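Pevent opens up small-business invoicing in Swedish kronor

I've been waiting months to write this one, so forgive me if I go on a bit! Starting in June, anyone with a Pevent business account can send an invoice in Swedish kronor and get paid in US dollars, with the exchange rate fixed at the moment the customer hits "pay." No second bank account and no calling your branch to ask where the money went.

I run Pevent, and before that I ran a tiny import shop, so I know how this usually goes. You agree on a price, your buyer sends it, and three days later a smaller number lands in your account. Somebody in the middle took a cut and you get to guess who. I used to keep a notebook of those missing amounts (my accountant loved that).

Our partner on the Swedish side is Sterkora, a payments firm that handles the local bank connections. They've been patient with us, especially during the spring, when our test invoices kept bouncing over one badly formatted reference field. The first live customer was Sjöberg, a housewares wholesaler that buys from several of our sellers. Their opening payment was for $3,350 and it settled the same afternoon. I may have yelled.

Now the prices. Each kronor invoice costs 40 cents to send, and there's a flat exchange fee shown on the screen before anything goes out. The first 500 businesses to sign up get 200 invoices free, which should carry most small shops well past the holidays. If you're already with us, you don't have to apply again. Look for the new currency menu on your invoice page and pick kronor.

A few things aren't ready yet. Refunds still have to go out in dollars, and recurring invoices won't work in kronor until later in the year. We're also moving our support desk into the Storngate building this summer, with phones open from 8 a.m. so that sellers on the East Coast can catch Swedish buyers before they head home.

Questions from press and customers can go through the contact form on our site. I read a lot of them myself, usually with coffee. 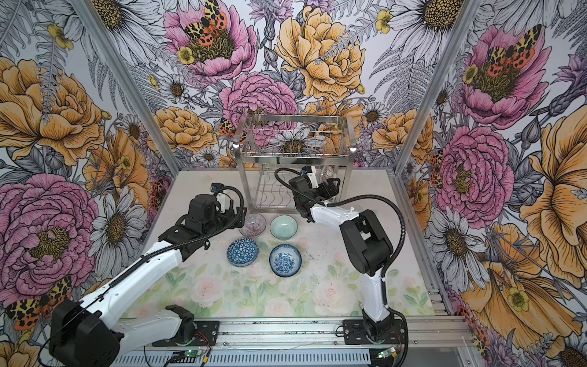

Ceramic bowls and a steel wire dish rack.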